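3.2 Materials and table layout

The sorting task was designed to resemble the clearing of a small table after guests have been served. Objects were chosen for the way they behave when handled, and all were placed on a single marble top with faint gray veining, set within white tiled walls. The layout in Figure 2 is one of the mixed layouts, in which packets and drinking items share the same surface. 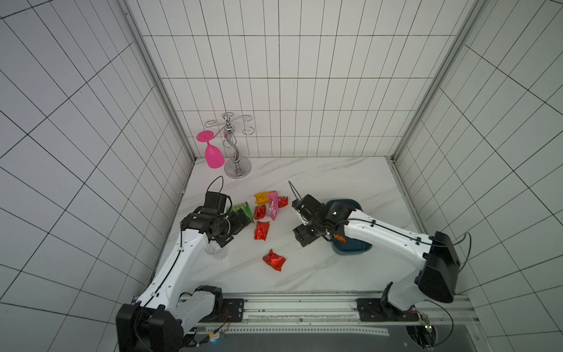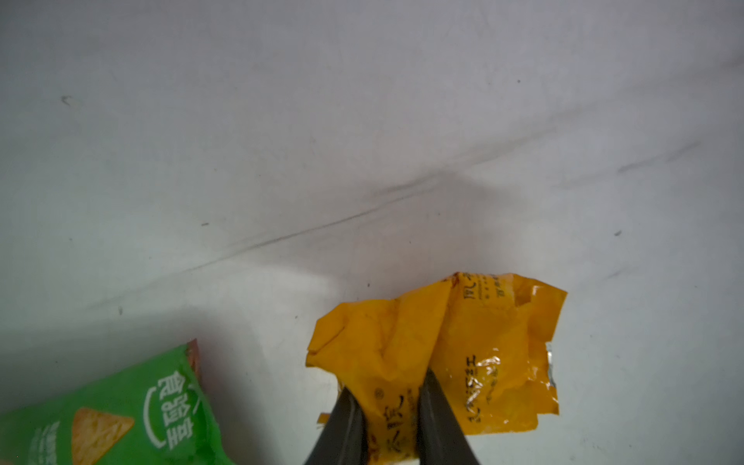 Figure 2. Snack packets in a mixed layout. The yellow-orange and green packets appear in both views.

3.3 Properties of the packets

Soft packets make up the larger part of the object set. They differ from the rigid items in one respect that matters throughout this paper: their outline at the start of a trial is a poor guide to their outline once they are lifted. A packet of printed film creases when it is pressed, and the creases stay. Two packets of the same product may therefore look quite unlike each other after a short period of use.

We describe each packet by three features, namely its main color, its surface finish, and the state of its printing. Color was the most stable of these. The yellow-orange packet in Figure 2 ranges from a bright golden yellow on the raised creases to a deeper amber in the folds, yet all coders assigned it to the same color group. Finish was less stable. The small red packets have a metallic surface, and their apparent brightness depends on the angle of each fold. On the yellow-orange packet, a strip of silvery foil shows near one edge. Coders were told to record such a strip as part of the packet and to leave the main color unchanged.

Printing proved to be the weakest feature. The Chinese characters on the yellow-orange packet are distorted by the wrinkles in the film, and a line of smaller print near its upper edge is partly hidden by a fold. We did not ask coders to read product names, and no result reported below depends on their having done so.

3.4 Rigid items

The mixed layouts also include a chrome wine-glass holder with a round weighted base and curled arms, a magenta-pink plastic wine glass, and a clear plastic bottle. The glass hangs upside down from the holder by its foot. In the layout shown, the bowl of the glass comes very close to the tabletop, and we treat this as an occupied area when marking free space. The holder was assigned a fixed place toward the back of the table in all mixed layouts. The bottle was assigned no fixed place.

3.5 Coding procedure

The full set contains 574 layouts, of which 156 are mixed. Each layout was coded by 4 people working separately. Coders marked the outer edge of every packet, noted which packets touched or overlapped, and gave each packet a crease score from 0 to 3. A score of 0 was reserved for packets with a flat face and straight edges. A score of 3 was given where folds hid part of the printing or changed the outline at a corner.

The coding guide was drafted by Keith Paewai and revised in February by Liam Ó Dálaigh, following a trial round on layouts that were later left out of the analysis. The revision made two changes. Torn tabs of film were to be included within the outer edge of the packet, and packets of the same color were to be numbered from the back of the table to the front. The second rule was needed for the red packets, which coders in the trial round had often listed in different orders.

Where coders disagreed on whether two packets touched, the pair was marked as unresolved and kept in the set. Unresolved pairs are treated separately in Section 4.2. Disagreements on crease score were settled by taking the lower middle value. Layout sheets were stored in the Tedier archive under the version of the guide in force when they were coded, and sheets from the trial round are held apart from the rest.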